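Labeling start and end of a lid-twisting action in head camera video (student project)

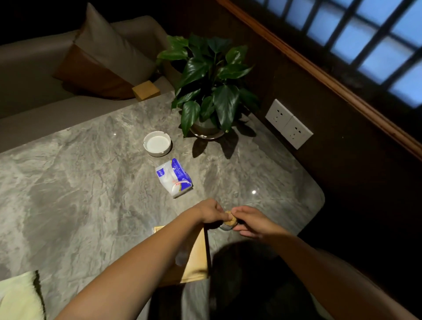

Posted 2020-04-24 in Student Projects > Manipulation

I'm on a two-person capstone team. We are building a small dataset of bimanual tasks recorded from a head camera, and we want to use it to segment demonstrations before they go to the arm controller. The current task is opening and closing a small round container on a tabletop. The segment labels are reach, grasp, twist, lift and place.

The problem is the boundary between grasp and twist. We each labeled the same 40 clips without talking to each other, and our reach and place boundaries match well. The grasp/twist boundary does not. On a lot of clips the fingers of one hand are over the top of the container and the other hand is beside it, and from a single still you cannot say whether the lid has started to rotate. My partner marks twist as soon as both hands are in contact. I wait until I see wrist motion.

Other details that may matter:

— The tabletop is glossy gray marble and the overhead lights reflect in it. Our motion detector (frame differencing on a crop around the hands) fires on the reflections when the head moves.
— The head shadow falls on the table near the right hand in some clips, with the same effect.
— We left ordinary things on the table (tissue pack, ashtray, potted plant) so the background would not be too clean.
— No depth. One RGB camera, no sensors on the hands.
— Labeling is done in Wullach, which exports start and end times per segment as CSV.

Our advisor wants a written labeling rule and an agreement score before we record more. Is there a standard definition for where a twist starts? And should the detector be fixed or dropped?

Posted by torque_ledger

There is no standard definition that I know of. Groups write their own and publish it with the data. What matters is that the rule refers to something a labeler can see in the video, and "both hands are in contact" usually fails that test from a head camera, where the fingers hide the contact points.

The rule we used for jar and bottle tasks in our lab course:

Grasp starts at the first frame where the hand stops closing.
Twist starts at the first frame where the two hands rotate relative to each other, and the rotation continues for at least 2 more frames.
Twist ends when relative rotation stops for longer than the regrasp limit. Set that limit from your own clips. People often turn a lid, let go, and turn again, and you need to decide early whether that is a single segment or several. We kept it as a single segment.
If the start is hidden, mark it uncertain. Don't guess.

Relative rotation is the important part. If the whole object is being turned with both hands fixed to it, that is a reorientation and needs its own label or an explicit exclusion.

For agreement, do not report a single kappa over all frames. The long segments dominate it and the number looks good while the boundary is still bad. Report the boundary error for each transition separately, as a median and a spread. Then relabel the same clips under the new rule and show both tables. Your advisor will probably want to see the change more than the final value.

On the detector: drop frame differencing. With a moving camera every pixel changes, and a polished surface makes it worse because the highlights do not move with the texture of the stone. Run a hand keypoint model, take the angle of the knuckle line on each hand, and use the difference between the two angles. It will be noisy where fingers overlap, so smooth it and treat it as a hint for the human labeler.

Posted by grovora_robotics_club

We had the same glare trouble at Grovora. Put a matte placemat under the container, fixed it for us. You could also move the lights.

Posted by m_halvard_shaft

Agree with the first reply on most of it. Two additions.

The placemat helps, but if you change the surface now, your old clips and new clips are two different conditions. Record it as a field in the metadata and don't mix them without checking. I would leave the marble in. If the arm policy only ever sees a matte surface in training, it will meet a shiny one later.

Also check your frame rate before you worry about a gap of a few frames between labelers. We spent most of May last year arguing over boundaries that were smaller than the timing jitter of our camera. Film a running stopwatch, step through it, and see how even the intervals are. Wullach exports times in seconds, so if the video has a variable frame rate the same frame can land on different timestamps after a re-encode. Convert to constant frame rate first, then label.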